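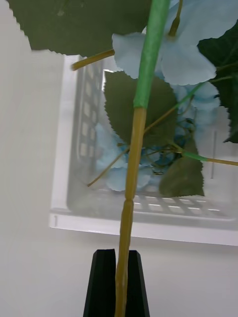 Why do fans keep talking about a breakup that has never been confirmed?
Mostly they are filling a silence. When a couple they have followed for years stops posting together, people go looking for a reason, and the first guess that sounds sensible gets passed along.

I have been a fan of the husband-and-wife duo Jullen since I was in middle school (my aunt had both of the early records in her car and played nothing else), so when our instructor in Media and Community asked us to pick a story we already cared about, I didn't have to think very long. For most of last year there was talk that the two of them had separated. They said nothing for months, and then they said it was true, in a statement of two short paragraphs. My report is about the months in between and how the talk moved from one place to another before there was any real news.

How I went about it

I read the public posts on the fan board Ulemar, where a lot of Jullen listeners in this part of the country still gather, even though most fan boards have gone quiet. I went through 307 posts that mentioned the marriage, along with the replies under them, which came to 2460. Reading them took much longer than I had planned, and I will admit I got pulled into several old threads on tour outfits that had nothing to do with my project. I also handed out a one-page survey on campus and got 96 back, mostly from people in the choir and the two dance groups, so please don't take it as a picture of the whole student body.

Each post was marked as a question, a guess, a claim or a link. My classmates helped me test the four labels on a small batch first, and we argued a good deal over what to do with jokes. In the end a joke was marked by what a new reader would take away from it.
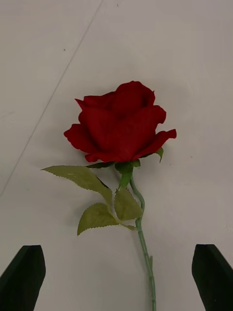
An artificial red rose.

What the posts showed

The earliest posts were nearly all questions, and gentle ones. Somebody wanted to know if the wife had been at the Trollolstead show, where the husband sang her verse of the closing song himself. A few people answered that she had a cold. Then came a post saying she had moved out, with no source given, and from that point the guesses started turning into claims. The wording hardly changed from one post to the next, which made it fairly easy to follow – the phrase "living separate lives" came up so often that I started using it as a bookmark.

The entertainment site Sasaki ran a short item soon after. It was careful in its way and said only that fans were wondering. Back on the board, though, people linked to it as if it had settled the matter. I found that part of the project really interesting, and also a little sad, because the item was built on the very posts that were now pointing to it for proof.
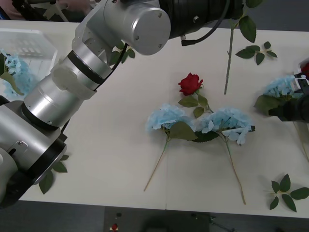 A handful of members did push back, and I want to give them their due. One woman wrote long, kind replies asking everyone to wait for the couple to speak, and she was thanked quite often, but her replies were rarely quoted anywhere else. The short claims traveled and the long replies stayed where they were. I had guessed something like this before I started, though I expected the gap to be smaller.

What students told me

The survey had six questions. The one that got people writing in the margins asked how they felt when the split was confirmed. Many said they were sad for the couple, and quite a few added that they had felt sad already, back when it was only talk, so the news itself landed softly. One person wrote that she still plays the wedding album every Thursday while she cleans her room and does not plan to stop. Another thought the duo should have spoken up sooner, and a friend of hers, filling out the sheet at the same table, wrote the exact opposite.

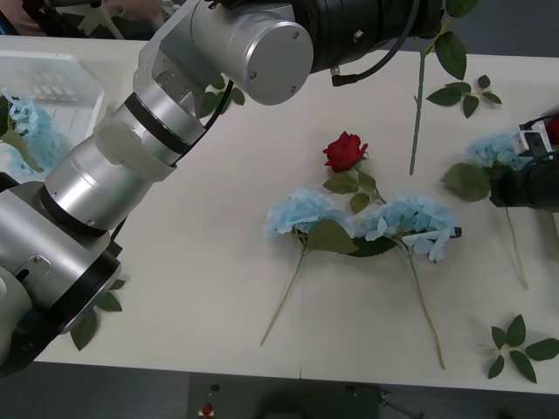
Should a fan board remove posts about a singer's private life?
It depends on what the post claims. A question about a missed show does little harm, but a flat statement with no source could be held back until somebody can say where it came from.

Problems and things left over

I only looked at one board, and I could not see posts that had been deleted, so the rudest material may be missing from my numbers. I would also have liked to talk with the person who wrote the item for Sasaki. I sent two emails and never heard back, but the site is small and it was a busy time of year – I may try again in May. If another student wants to pick this up, my coding sheet is in the department folder, along with my notes on jokes. I would start with the replies, and I would leave the tour outfit threads until the work is finished.

Rekha Pillai, Media and Community

Contact the department office | Copyright remains with the student author | Back to top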